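Chapter 3
Keeping Things: Why Small Objects Stay in the House

What you'll meet in this chapter
Sentimental value and use value
The "keeping threshold"
How a household sorts, stores and forgets
Doing your own drawer study

3.1 The drawer in my kitchen

I want to start with a confession. In my kitchen there is a drawer that I've moved, contents and all, through two apartments and one house. It has a bicycle key in it (no bicycle), a ferry ticket from Brekke, a cracked thimble, and a little bag of buttons that match nothing I own. I can't tell you why I keep them. I can tell you that when my sister offered to tip the whole lot in the trash for me, I got up out of my chair faster than I had in weeks!

If you've got a drawer like that, you already know a fair bit of what this chapter covers. We'll be giving names to things you've felt. Economists have had plenty to say about how people buy, and there's a whole shelf of good writing on how people throw away. The long stretch in between, when an object just sits in a house and belongs there, gets a lot less attention, and it's the part I find most fun to teach.

Let's get two terms down before we go any further. Use value is what an object does for you: the scissors cut, the kettle boils. Sentimental value is what an object holds for you, and it can be completely separate from whether the thing works. A watch that stopped years ago has no use value to speak of and may still be the last item its owner would sell. Most objects have a bit of both, and the mix shifts over time. My grandmother's mixing bowl started out as a bowl. Somewhere along the way it became hers, and now I'm scared to mix anything in it.

3.2 The Forkuswood households

Much of what follows leans on a long study of homes in Forkuswood, a mill town where families tend to stay put. Zineb Kamel and her students went from house to house asking people to open one drawer, one shelf or one box and talk through what was inside. That was the whole method. They ended up with notes on 3,578 objects, and I've read every page of them, some on a train and some in the bath.

What struck Kamel first was how quickly people got past the valuable stuff. Jewelry got a sentence. A plastic comb got ten minutes. One man spent most of an afternoon on a jar of sand, and when he'd finished he put the lid back on and asked if she wanted to see the garage.
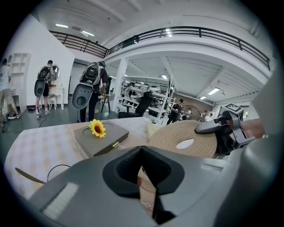

She also noticed that people rarely told her what an object was worth, even when she asked them straight out. They told her who had handed it to them, or what room it used to live in, or what was going on the year it turned up. Of the objects in the notes, 1,371 were introduced with a person's name before anything else was said about them. Keep that figure in mind, because we'll come back to it in section 3.5 when we talk about gifts.

Now, a word of caution. Forkuswood is one town, and a settled one. When the same questions were tried in Evby, where most people rent and move often, the conversations were shorter and the boxes were smaller. Does that mean people in Evby care less about their things? I don't think so, and neither did Kamel. Someone who has packed up every couple of years has had to decide over and over what gets a place in the van. Their one shoebox may be doing the work of a whole attic.

3.3 The keeping threshold

This brings us to the main idea of the chapter. The keeping threshold is the point at which it takes more effort (or more heartache) to get rid of something than to let it stay. Below the threshold, things leave the house easily: jar lids, flyers, the third-best umbrella. Above it, they stay, and they stay without anybody really deciding anything.

The threshold moves. It drops when you're packing to move, and it shoots up after a funeral. It's higher for things that are small, which is a dull but important point. A piano has to earn its floor space every single day, while a seashell can coast along on a windowsill for 69 years.

Storage matters too. Once an object has a container of its own, even a humble cookie tin, people become much slower to part with it. One woman in Sovbridge told Kamel she could throw away a letter but never "the letters," by which she meant the same pieces of paper once they'd been tied with string.

Try this before you read on

Pick one drawer at home, the messier the better. Take out the first object your hand lands on and write down three things: how it got there, when you last used it, and who would notice if it disappeared. Don't tidy up first! Bring your notes along to section 3.4, where we'll sort them by use value and sentimental value and see which column fills up faster.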